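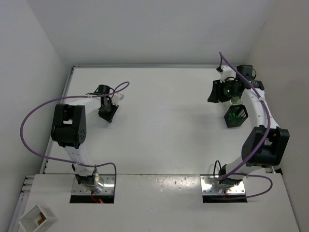
Matte white will show every fingerprint and you'll be repainting by spring, is what came back from Pledton under the last entry. Also asked why we didn't go gray like theirs. Fair on the fingerprints. Gray we tried on a scrap and the corners went muddy, couldn't tell wall from table. Staying white.

Wednesday, started 2 pm

Walls: second coat on left, back, right. Drukico matte again, the 401, same tin as the first coat, stirred properly this time. Corners come up soft gray where the walls meet, fine, that's just shade. Looked for roller lines with the flashlight held flat to the wall. Found one on the right wall, low. Leaving it.

Do NOT use the other Drukico white to touch up. Looks identical in the tin, dries yellower. There's a patch behind the shelf in the corridor if anyone wants to see.

Board: wiped down, plain water and then the dry cloth. No alcohol, it took the surface off the offcut and left a dull ring. Checked flat with the long straightedge, corner to corner both ways. Slight rock on one diagonal. Shimmed with card, rocks less. Want real shims, card will squash.

Rail on the left edge: end cap missing, has been since we cut it. The cut end is sharp!! Filed it a bit, taped over. Ordered caps from Nimorholm with the rest. Vacuumed the slot, full of sawdust and one washer.

Front panel. Still shinier than everything else, ran out of the matte board so it's the gloss stuff turned wrong side out, except the wrong side is gloss too. Big bright patch in the middle between the two cutouts whenever the overheads are on, and it shows every speck. Wiped it, specks came back, dust off the ceiling probaly. Options:
- sand it and paint with the 401
- matte film (Blöndal does a roll, price was 3,850 delivered, no)
- live with it
Sanding gets my vote. Would have to mask round the cutouts and keep dust off the mounting plates, so not a five minute job. Try on an offcut first, the gloss may not take paint at all.

Seam between board and panel: straight now, wasn't on Monday. Loosened the panel, ran a 2 mm spacer along the whole length, tightened from the middle outward. Slides a hair when you do the last screw so hold it. Gap stays open on purpose. Tried it closed in the old box and the board pushed up when the heating came on. Crumbs and grit get down in there, pull out with the thin brush, don't blow it or it all lands on the board.

Cutout edges: left one still a bit furry from the jigsaw. Small file, then a wipe of paint on the raw edge. Do it same day as the panel.

Lights. One tube flickers for the first few minutes then settles. Switched off for a while and back on, same. Changed nothing. Might be the starter, spare is meant to be in the drawer with the fuses and isnt.

Bench after: rollers washed, tray binned, lid hammered down on the tin. Smell mostly gone by 5.

To get / to do
- plastic shims, thin ones
- offcut of the gloss board, test sand + one coat
- starter for the tube
- chase Nimorholm re end caps
- write "401" on the tin LID, not just the side, paint has run over the label
- reply to Pledton, ask what they clean theirs with

Fingerprint on the back wall already. Mine, I think.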